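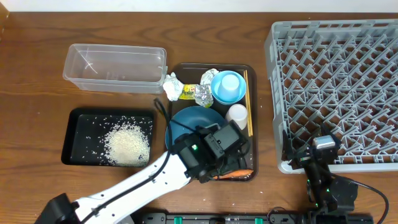
1. Present / apologies

Present: Zübeyde Güneş (chair), Birsen Taşdemir (notes), both shift leads, two from the Monday lunch crew, the new person from the front counter. Apologies from the Rikham building office, they had a fire inspection. Started 4:10, late, the room was double booked again.

2. Last minutes

Agreed. One fix: the dish soap order was 40 bottles, minutes said 4. Birsen to correct. No other matters.

3. Clearing the trays

Main item, took most of the meeting.

Zübeyde put the photo up on the wall. Brown serving tray, plate in the middle, bowl and paper cups top right, chopsticks down the side, foil and a yellow snack wrapper along the back edge. Everyone agreed this is pretty much what comes back from lunch. Question is what order to clear it in and who does what.

Long discussion. Shift leads want wrappers off first, every time. Wrappers get stuck under plates and then go into the wash water. Front counter asked if people could throw out their own wrappers before they bring the tray back. Tried in the spring, worked for a week. Could try again with a better sign.

Agreed order for now:
- foil and snack wrappers, straight in the trash
- paper cups. Look inside bowls too, there's one sitting in the blue bowl in the photo and that's just how they get missed
- chopsticks
- any food left over, scraped off
- bowl, then plate, into the rack side of the table
- wipe tray last, stack upside down

Lunch crew not happy about chopsticks before food. Say they use the chopsticks to push the food off. Zübeyde: use the scraper, that's what it's for. Lunch crew: which scraper. See item 6.

Wooden chopsticks: keep or toss? Nobody sure. Some are the cheap break-apart ones and some are from the good set bought from Gostness. Birsen to put a cup of each at the station with a label so people can compare. Until then if in doubt keep.

Foil: clean foil could be recycled, foil with food on it can't. Agreed to treat it all as trash during the rush and look at it again in November.

4. Rice

Came up because of the black tray in the photo, rice in a mound on one side and grains all over the rest of it, and more on the table. Same thing at the measuring station most mornings. Lunch crew say the black tray is too shallow for measuring over. Somebody suggested measuring over the clear plastic container instead, higher sides, and anything spilled can be poured back in the sack. General agreement. Keep the black tray for wiping into only.

Dry rice on the floor is a slip risk, the Rikham people have mentioned it twice. Sweep before opening AND after the rush. Don't push grains down the sink, they swell up in the trap. Plumber last time was 537, came out of the equipment money and we're not doing that again.

Sack order from Plustov stays the same for now. Birsen thinks we waste less then people say but has no numbers.

5. Dish rack

The big gray plastic rack stays on the right hand end of the table. It got moved to the left twice last week and then dirty trays had to be carried past clean plates. Left to right: dry goods, dirty tray, rack. Tape on the table to mark it. Zübeyde has tape.

Asked if we need a second rack. Kong has one on sale for 29. Shift leads yes, lunch crew says there is no where to put it. Left open. Someone needs to measure the table first. Shift lead (evening) will do it.

6. Small purchases

Total left in the equipment budget till year end is 2000. Approved:
- two scrapers, plastic, the old one is missing since the move
- hand brush and dustpan for the rice station only, write RICE on it
- labels

Not approved: new trays. The brown ones are fine. Come back to it if more rims get chipped.

7. Any other business

Lids for the clear containers, half of them don't fit. Bring all lids to next meeting and match them up, yes really.

Front counter asked about break times, not for this meeting, talk to Zübeyde after.

Radio volume. No decision.

8. Actions

Birsen: fix old minutes, chopstick cups and labels, type up the clearing order and put it over the station
Zübeyde: tape, wrapper sign for the counter, scrapers and brush
Evening shift lead: measure table for rack
Lunch crew: try the new order for a week and report back
All: lids

Closed 5:05. Next one same room if we can get it, Birsen to check the booking.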